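3.2 Sock-pairing task

The task was set as the second assessed exercise of the student manipulation project at Drarkville. Teams worked with hand-held grippers and recorded their own demonstrations, which were then used to train a shared policy. Each demonstration began with the socks apart on the table and finished when the operator judged them to be together – no fixed end position was prescribed. Folded socks were preferred to flat ones in this exercise, as the students had already handled flat cloth in the Musance unit.

Of the 56 demonstrations submitted, 39 were kept after review by Hiếu Từ and Uyên Ung. The remainder were rejected for missing tracking data or for a start state that did not match the task sheet. Figure 4 shows two folded socks of the same pale green colour resting separately on the tabletop, one farther back than the other, with the gripper fingers in the foreground. The low colour contrast between fabric and wood was left uncorrected in training.

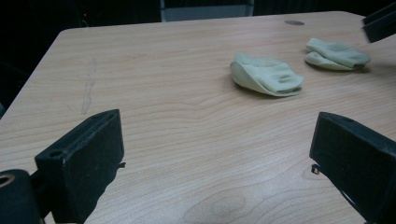
Figure 4. Sock-pairing task, view from the hand-held gripper.

3.3 Student groups and scheduling

Seven groups took part, each with access to the bench for one session in February. Groups wrote their own operating notes before the session and were asked to keep the same operator throughout. One group changed operators partway through; its data are reported separately in Section 5. Marking followed the Gamov rubric, with equal weight given to data quality and to the written analysis of failed grasps.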